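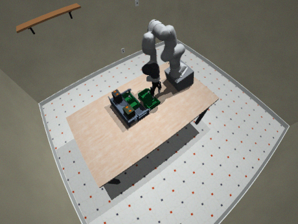 How do I stop my sourdough from spreading into a pancake?

Posted July 26, 2022 in Bread & Baking

I'm three loaves in and completely hooked! The flavor is wonderful and my family finishes every loaf, but each one slumps the second I tip it out of the basket. I'm using 500 g bread flour, 375 g water, 100 g starter and 10 g salt. I leave it on the counter overnight, shape it in the morning, give it an hour and bake in a covered pot. Kitchen gets pretty warm this month. Is it my shaping or something earlier?

Wajid Abbasi
Congrats on three loaves, that's such a fun stage! I'd bet on the overnight rise. In July my dough is ready in 5 hours, so yours has probably gone way past its best by breakfast. Start it in the morning on a day you're home and watch the dough instead of the clock. You want it domed, jiggly and up by half or a little more. If it has doubled and smells sharp, it's gone too far (pour it in an oiled pan and call it focaccia, it'll be delicious).

Then shape it, put it in the basket and move the whole thing to the fridge until the next day. Cold dough holds its shape so much better when you turn it out, and scoring it is a joy. Bake it straight from the fridge, 25 minutes with the lid on and then lid off until it's as dark as you like.

I'd also drop the water to 340 g for now. You can creep back up once you've got a tall one!

Pundau
less water. mine did the same thing till I cut it

Malcolm Lockwood
Agree with Wajid on the timing. Adding one thing: how lively is your starter? Mine was sluggish for weeks and I kept blaming my hands. I began feeding it twice a day with a spoonful of rye mixed in, and what a difference! Use it when it's at its peak, bubbly all through and just about to sink.

For shaping, do a loose round first, let it sit uncovered 20 minutes, then do the real one and drag it toward you on a bare counter so the skin tightens. Go easy on the flour there or it just slides. Please post a picture of the next one, I love seeing these come together!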